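# Berkisine tabletop kit: gallery and first impressions

Saturday, April 8, 2023

I've been wanting to put this page up for ages, and the bench was finally clean enough (or my idea of clean) to be seen in public. So, the Berkisine kit! It's the two-arm tabletop set that Van der Linden rents out by the month, and it has been living in our back workroom at Ambridge for roughly six weeks now. If you've read my other galleries you know the drill: I play with the thing, I take far too many pictures, and then I ramble on for longer than a gallery page is supposed to.

What you get for the rental is the pair of arms, the rail they bolt to, the cameras, the cables and the software. You don't get anything to pick up, and you don't get any surroundings. The kit will run on a bare table if that's what you have, and the arms couldn't care less, but I wanted a proper little place for them to work in. So I went shopping, and I may have enjoyed that part more than I should have. The marbled gray surface is mine, the flowery paper is mine, and the shelf is mine. I looked at plain gray paper for a good while and then bought the one with roses on it.

The job I settled on was putting away sponges. I know how that sounds! But I wanted something a bit closer to real life than the foam cubes everybody uses, and I wanted a thing that squishes, that comes in more than one shape, and that doesn't break when it gets dropped on the floor for the umpteenth time that afternoon. A sponge is perfect. They also cost next to nothing, and you can buy them while you're getting milk.

I drive the arms by hand from a pair of small leader handles that clamp onto the edge of the desk. You move the handle, the arm copies you. The software saves the whole run along with the camera views, and afterward you can play it back, trim it, or throw it out. I throw out a lot. My first week is almost entirely in the trash folder, and I'm at peace with that.

Okay, on to the pictures.

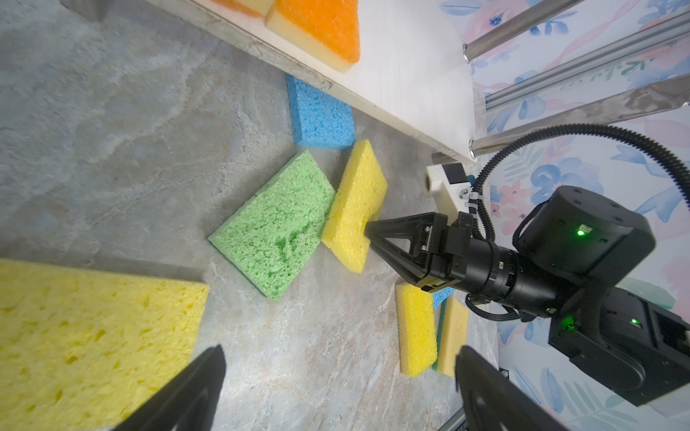
From the wrist camera, with sponges all over the place and the other gripper poking its fingertip into the side of a yellow one.

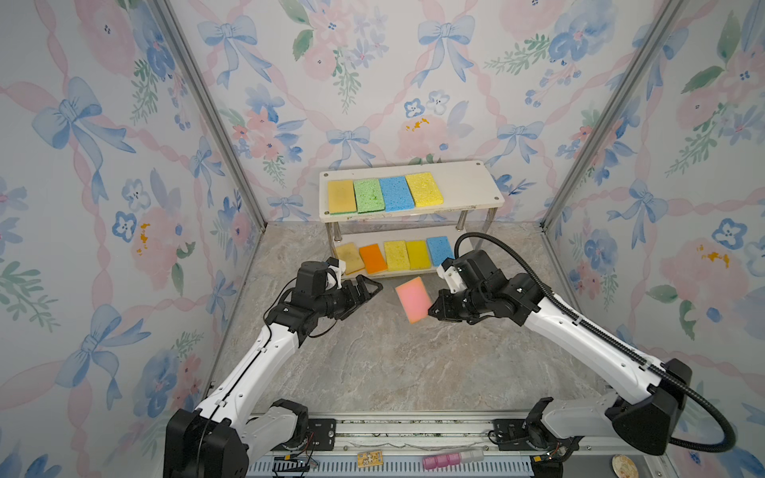
**Philippa Garrick**
Workshop coordinator and kit reviewer, Ambridge

A few notes on those two, and then on the kit in general, since people always write in asking the same things and I'd like to get ahead of it this time.

The wrist view is the one I fell for. On paper I thought I'd mostly use the fixed camera, the way I did with the last set we had, and the wrist cameras would be a nice extra. Nope! After a few days I had the wrist view up full size and the fixed one shrunk down in the corner. You see your own two fingers right at the bottom and whatever is in front of them really large, and you can see the little pits in the sponges and everything. It makes it so much easier to judge whether you're going to catch a thin edge or just shove the whole sponge along the table. The downside is that you lose all sense of where you are. The shelf comes into view at an angle that makes no sense until you've spent some time with it, and I'd guess every person I've let try it has bumped the shelf while getting used to that. I certainly did.

The second picture is the fixed camera, and that's the view I show to visitors. Both arms, the shelf against the back wall, and the pink sponge up off the floor with a gripper on either side of it. Holding something up between two arms is the thing everyone wants to try first, and it's a lot harder than it looks. If you squeeze from the right a touch before you squeeze from the left, the sponge swings away from you, and your hands want to chase it. My advice is to put one gripper where you want it, leave it completely alone, and bring the other one over. It took me an embarrassing amount of time to learn to leave a hand alone.

And yes, I left all my bits and bobs along the rail at the bottom. It's a working bench!

## Setting it up

Van der Linden's booklet says it's an afternoon, and it was: four hours for me, with a sandwich in the middle. The rail goes down first, and please take the trouble to get it level before you mount anything, because I had to take both arms off again when I noticed a lean. The mounting plates slide along the slot in the track, so you can bring the arms closer together or spread them out. I ended up with mine farther apart than the booklet suggests. With the arms close in, the elbows kept wanting to be in the same spot whenever I worked near the middle of the shelf.

The cable covers are the one part I'd call fiddly. That thick ribbed conduit is tough stuff and I'm glad it's there, but it has opinions about which way it would like to bend. Give it a generous loop over the wrist. I had mine too snug to begin with, and the arm would get to the far side of the shelf and then sort of drag, as if somebody were tugging its sleeve. With more slack the problem went away and hasn't come back.

You'll also want zip ties. There's a bag in the box, but I'd buy another bag.

## What I like

The grippers are gentle, for a start. You can set how hard they close, and with the setting down low I can pick a sponge up by the corner and barely dent it. I also tried it with a folded washcloth and a paper cup, and the cup survived, which made my day.

I like the little green lights on the arms too. They mean the motors are powered and talking to each other, and you can check them at a glance without going back to the screen. (If you're coming from one of those kits where you have to open a terminal window to find out whether the elbow is awake, you'll understand why I'm going on about a light.)

Playback is lovely. You can scrub through a run with all the views lined up, mark where the good part begins and ends, and export only that. I've used software on far more expensive equipment that couldn't manage it without crashing.

And support is quick. I wrote to them with a question about the leader handles and had a useful answer the same day, with a photo of somebody's own bench to show me what they meant.

## What I like less

The fan on the power supply. It's loud, it's pitched right where my voice is, and I ended up moving the supply under the table with a folded towel under it. Much better, but I shouldn't have needed the towel.

The leader handles feel light next to the arms, and a bit plasticky. They work fine. I just keep thinking I'm going to snap one off when I get carried away reaching for the upper shelf.

The lower shelf is a squeeze, though I suppose that's my shelf's fault and not the kit's. With the camera bracket sitting on top of the wrist, you need more headroom than you'd think to slide a sponge in underneath the top board. I've learned to come in low and fairly flat, and to let go early. If you're buying a shelf for this, get one with a taller gap than I did.

Also, the booklet was obviously written for an older version of the software. Half the menu names don't match. There's a newer one on the Berkisine downloads page, so grab that before you start and recycle the printed one.

## Things people have asked me already

**Can you run it with just one arm?** Yes. Unplug the other and pick the single-arm profile when it starts up. I did this for a couple of days while I was waiting on a longer cable, and it was a nice way of learning the wrist view without having to think about both hands.

**Does it need a special table?** It needs a heavy one. Mine's an old kitchen table with a board screwed down on top. I tried it on a folding table at first and the whole business wobbled every time an arm stopped short.

**Is the noise bad apart from the fan?** No, the arms themselves are quiet. There's a soft whir and a click now and then from the grippers. I have the radio on most of the time.

**Can kids use it?** We had a group of teenagers in and they were better than me by the end of the visit, so there you go. I'd want an adult by the off switch, and I keep a piece of tape on the table that no hands go past while the arms are powered.

**How does it compare with the Janside set?** I had the Janside here last September and wrote it up in its own gallery. The Janside arms reach farther and the handles feel much nicer, but there's no wrist camera at all unless you rig one up yourself. For big, sweeping jobs I'd probably still take the Janside. For anything small and close up, where you're trying to get hold of one thing that's leaning on another, I'd go with the Berkisine and not think twice.

**What would you give it?** Four out of five. Fix the fan and the booklet and I'd be tempted to go higher.

We've got the kit for a while longer, and next on my list is a drawer with a knob, if I can find one shallow enough to fit between the walls. After that I'd like to try socks. If you're near Ambridge and want a go on it, use the contact form and mention the sponges so I know which kit you mean. And if you've already got one of these and have worked out a better way of routing that conduit, please, please send me a picture.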